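Hausordnung für zwei Arme
Stand: 21. Dezember 2023, Text: Parisa Babaei

Wer bei uns zum ersten Mal an eine Zelle tritt, fragt meistens nach den Motoren. Gefragt werden müsste nach dem Ordner. Er hängt im Gang, heißt offiziell »Arbeitsregeln Textilzelle, Fassung 2« und ist das meistüberblätterte Werk im ganzen Projekt Flullden. Geschrieben hat ihn überwiegend Lesia Prokopenko, die Sätze wie »nach Möglichkeit« grundsätzlich streicht. Die erste Fassung stammte von mir und bestand, wie man mir mitteilte, fast nur aus solchen Sätzen.

Seit Juni gilt die neue. Sie regelt, wie die Arme an Wäsche, Bügel und Klammern herangeführt werden, was auf der Arbeitsfläche liegen darf und wer einen Durchgang für ungültig erklären kann (jeder, ohne Begründung, auch mitten in der Bewegung). Für alle, die lieber schauen als lesen, eine kleine Galerie aus der Zelle mit der Blümchentapete.
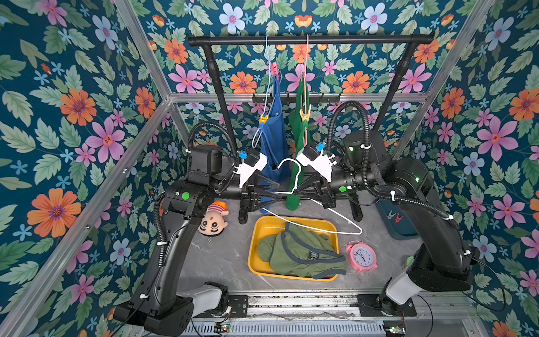
Ein weißer Drahtbügel zwischen zwei Greifern. Die Regel zum gemeinsamen Halten ist die längste im Ordner, und trotzdem fragt jeder nach dem Wecker.
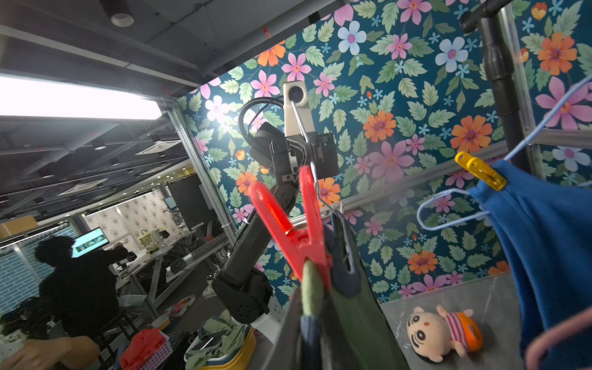
Rote Klammer an dunkelgrünem Stoff, gelbe an blauem. Klammern kommen im Ordner unter »Kleinteile« vor, was ihre Bedeutung für den Arbeitstag grob unterschätzt.
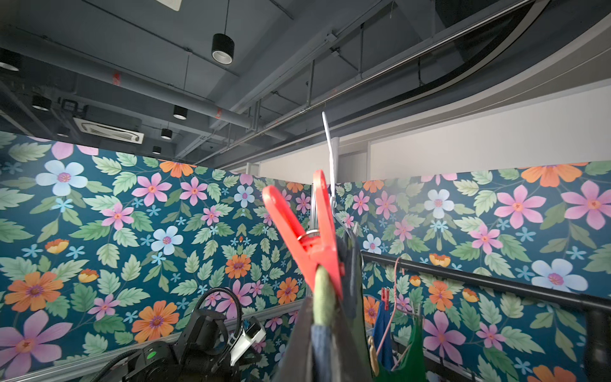
Noch eine rote Klammer, diesmal am grünen Band, links unten das schwarze Gerät mit Schlauch. Für alles mit Schlauch gibt es ein eigenes Blatt, und das Blatt ist laminiert.
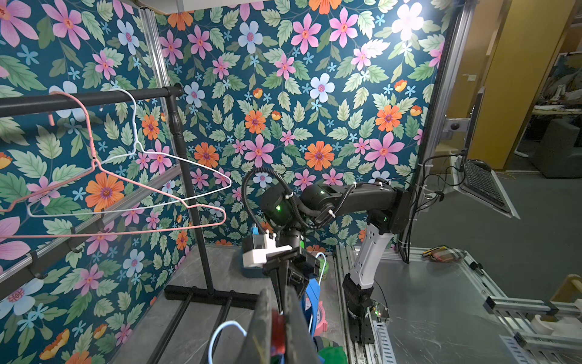
Ein rosa und ein weißer Drahtbügel an der Stange. Abschnitt »Ordnung am Ständer«, zwei Absätze, drei Monate Diskussion.

Die häufigste Beschwerde über die Regeln lautet, sie seien kleinlich. Das stimmt. Es steht zum Beispiel darin, dass ein Durchgang, bei dem jemand in die Zelle greift, als unterbrochen zu vermerken ist, auch wenn es nur kurz war. »Nur kurz« war in der alten Fassung ein Freibrief. In einer Reihe von 111 Durchgängen hatten wir damals 20, bei denen sich hinterher niemand mehr festlegen wollte, ob der Arm den Bügel allein abgelegt hatte oder ob eine freundliche Hand im Spiel gewesen war. Wir haben alle 20 verworfen. Die Stimmung war entsprechend.

Auch umstritten: der Umgang mit misslungenen Versuchen. Die Kollegen von Nodport wollten sie anfangs gar nicht aufheben, aus ästhetischen Gründen, vermute ich. Inzwischen werden sie genauso abgelegt wie die gelungenen, mit demselben Namensschema und einem Kürzel am Ende. Das Kürzel war das Einzige, worüber man sich sofort einig war. Ich gebe es hier nicht wieder, es ist nicht zitierfähig.

Zum Abstand: Solange die Arme freigegeben sind, bleibt man außerhalb der Markierung. Das gilt für Besucher, für die Leitung und auch für mich, wenn mir ein Ärmel nicht gefällt. Wer etwas richten will, nimmt erst die Freigabe weg, wartet auf den Stillstand und sagt laut, dass er hineingreift. Laut heißt so, dass es der Platz nebenan hört. Lesia hat das einmal vorgeführt, seither weiß man auch bei Bralano zwei Stockwerke tiefer Bescheid.

Offen ist noch die Frage der Übergabe zwischen zwei Schichten. Zur Zeit gibt es dafür einen Zettel, auf dem meistens »alles gut« steht. Als Protokoll taugt das wenig. Der Entwurf aus der Gruppe Kordestani sieht stattdessen ein Formular vor: Zustand der Greifer, Lage der Teile, letzte Störung, Unterschrift. Mein Einwand, dass auf dem Formular dann eben viermal »alles gut« stehen wird, ist zu den Akten genommen worden.

Änderungswünsche bitte schriftlich, mit Nummer des Abschnitts und höchstens 1000 Zeichen. Längere Einsendungen liest Lesia trotzdem, aber mit dem roten Stift. Der Ordner hängt wie immer links neben der Tür zum Gang, und wer ihn mitnimmt, trägt sich bitte in die Liste ein.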